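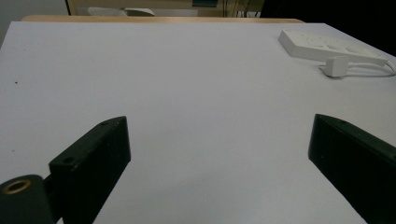
Attachment 1. Gripper fingers over the white worktable, with power strip, cable and plug.

WETDALE MANIPULATION SOFTWARE WORKING GROUP
Minutes of the September Meeting

The meeting was called to order at 9:30 a.m. A quorum was present. The minutes of the previous meeting were approved with one correction: the Gurnden planner is to be referred to as a motion planner throughout, and the word "scheduler" struck.

1. Perception

The perception lead reported on the cable segmentation module. The labeled set now stands at 1,108 images. Performance on white cables against a white surface remains below the acceptance level agreed with Kleinschmidt. Attachment 1 was discussed in this connection. Members noted the low contrast between the cable and the tabletop, and asked whether depth data should be given more weight in such cases. The lead will test this and report.

It was further noted that the current mask for the gripper fingers leaves out part of the right finger where it meets the image border. A corrected mask will be issued with the next build.

2. Planning

The Gurnden planner still treats a cable as a rigid obstacle. Two approaches were presented: a chain of short linked segments, and a simple keep-out zone. After discussion the group adopted the keep-out zone for the coming release. The linked model stays on the development branch. One member asked that the record show a preference for the linked model.

3. Control

Finger closing speed is now set from the configuration file. The Ukska site reported two unexpected stops during replay testing, both traced to a timeout in the message queue. The fix has been merged. Ukska is to rerun the full replay suite before the item is closed.

4. Tooling

The log viewer will move to the shared server. Access requests go through the Wetdale office. The request to change the file naming rules was deferred.

Actions
Perception: depth weighting test; corrected finger mask.
Planning: keep-out zone in release branch.
Ukska: replay suite, results in writing.

The meeting adjourned at 11:05 a.m.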